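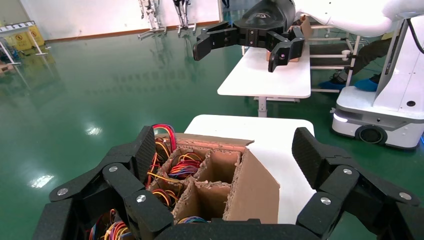 Budget round again. I've been asked to put down what we spend money on at the Totwood site once the robots themselves are paid for. It's longer than I expected so I'm splitting it up.

---

The job for the next quarter is wire harnesses. Coiled, bundled, going in and out of divided cardboard boxes. Customer is Drora and they ship everything in cardboard, so we work in cardboard.

---

First line on the sheet is hands. The arms will outlast several sets of fingers. If you're pricing a two-armed setup and your hand budget is one pair, you have a plan for the first few months and no further.

---

What we hold now: one fitted pair per station, one spare right, one spare left shared between stations. I'm asking for a second spare left. We lost most of a week in August waiting for a finger joint and the whole station sat there over one part.

---

Fingers can be bought separately from the hand on our current contract. Check that before you sign anything. Gallardo quoted us last year for a hand where the smallest replaceable unit was the hand. Nice hand. We didn't buy it.

---

Screws. I know. The little ones on the outside of the fingers work loose over time and they're an odd length. We get them in packs of 30 and I've put four packs down. They cost next to nothing, and they take three weeks to come.

---

Second line is cables and hoses for the robots' own use. Everything that bends a few thousand times a week goes on a replacement list with a date beside it. We used to wait for faults and then work backwards. Never again.

---

Third line, and the one finance always queries: things for the robot to practise on.

Harnesses get tired. The ties slip, the coil opens up, and after enough handling the bundle doesn't behave like a new one. Same with the boxes. The edges go furry and the dividers lean.

---

So you need a supply of worn ones and a supply of fresh ones, and you need to know which is which. We buy harnesses from Floltasau at the trade rate and this year's line for them is £1,269. That covers a mix of sizes and a few with extra connectors.

---

Boxes with dividers are £444 for the year, delivered flat. You could get them cheaper in a bigger run. We haven't got anywhere dry to keep a bigger run.
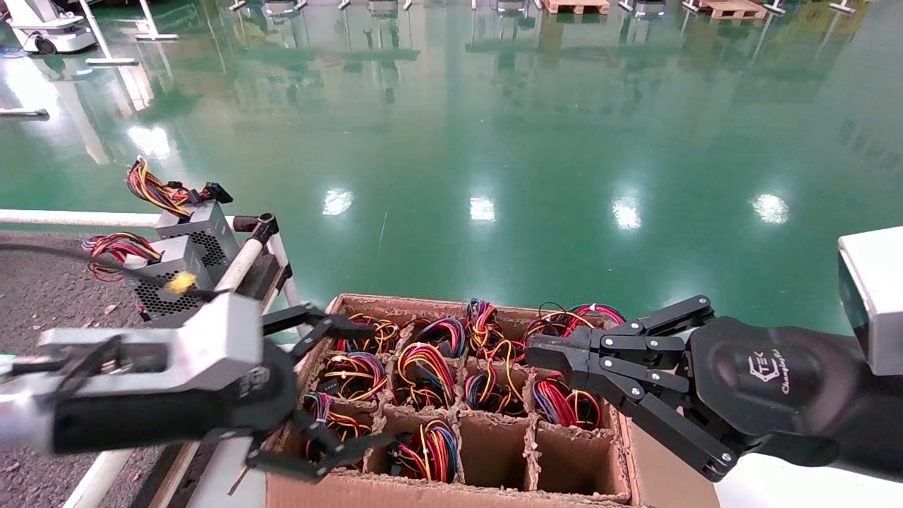

Mixed colours are on purpose, by the way. If you order one part number in bulk you get a better price and a robot that's good at one part number. I've stopped ordering like that.

---

We also keep a few computer power supplies about the place. They come with their leads attached, so you've got a heavy lump and a floppy bit on the same item. Secondhand ones do fine. I've budgeted for ten and will probably find them for less.

---

Fourth line, tables and frames. Cheap to buy and dear to change later. Pick one table height and stick to it across the room. We had two heights at the start and every move between stations meant doing the setup again.

---

White pipe frames are good value. You can shift a rail or a clamp in ten minutes with one tool. I'd spend more here if I had it, mainly on extra clamps. Everyone pinches clamps.

---

Fifth line is floor and room. The green epoxy was done before we moved in, so it's nowhere on my sheet, but a few people have asked. It's easy to wheel a base over and easy to sweep. It's also shiny, and you'll get the ceiling lights coming back up at you in the cameras.

---

We priced up diffusers for the lights and we priced up matting for the floor. Matting was cheaper and got in the way of the wheels. Diffusers are in this year's request. If they get cut, we carry on as we are.

---

Shoe covers go under consumables. So do gloves, tape, cable ties, wipes and marker pens. I used to guess this line and was under every time. Now I take last year's invoices and add a bit.

---

Sixth line, power. Count sockets before you order the second robot. Mobile bases want somewhere to charge, arms want their own supply, and then there's the computers. An electrician coming back twice costs more than having too many sockets put in on the first visit.

---

Seventh line is people's time. It doesn't look like equipment so it gets left off. It takes someone 30 minutes to set a station up in the morning if nothing's wrong. Multiply by stations, then by working days. That's a real amount of money and it belongs next to the hardware.

---

Someone also has to fill the boxes, empty the boxes, re-coil anything that's sprung open and note down what's had it. If you buy another station you're buying more of that as well.

---

What I've left off this time:

- a third mobile base
- the fancier wrist cameras
- a storage unit round the back

All would be useful. The base is the only one I'd argue for, and I'd still put the spare hand ahead of it.

---

On buying versus leasing: we lease the bases and own the arms. Leasing made sense for the bases because the newer ones keep changing. The lease doesn't cover wheels. Ask about wheels.

---

Contingency. I was told ten per cent last year and spent it by spring, nearly all on carriage and import charges. I've asked for fifteen and listed the charges separately so it's clear what happened.

---

Had a reply asking whether you could start with one arm and add the second later. You can, but buy the stand for two. We went the other way at our old place and ended up with a one-arm stand that's now holding up the kettle.

---

Another one asking for the total. Can't share that, sorry, the hand prices are under contract. The harness and box figures I can give because they're ordinary trade orders.

---

Sheet goes in tomorrow afternoon. I'll add to this once I know what's been struck out. My money's on the diffusers.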